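I caught Mariann Takács after the Tuesday soup lunch at Nitudcombe Chapel, where she's run the seniors' choir for 13 years. She was still humming!

"We started with 2 sopranos and a piano that stuck on every G," she told me. "Now there are 17 of us, and Boonmee brings his guitar."

I asked if you have to read music. "Goodness, no. Half of us just follow Boonmee."

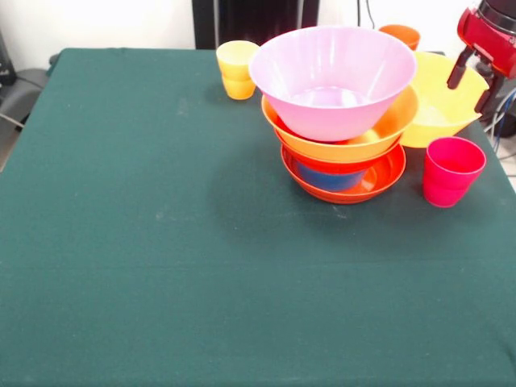 What's coming up

In August they're singing at Halász House, the care home up the hill (I'm going, and I can't wait). "They ask for the old hymns," Mariann said, "and they know every verse. I still need the book for the third one."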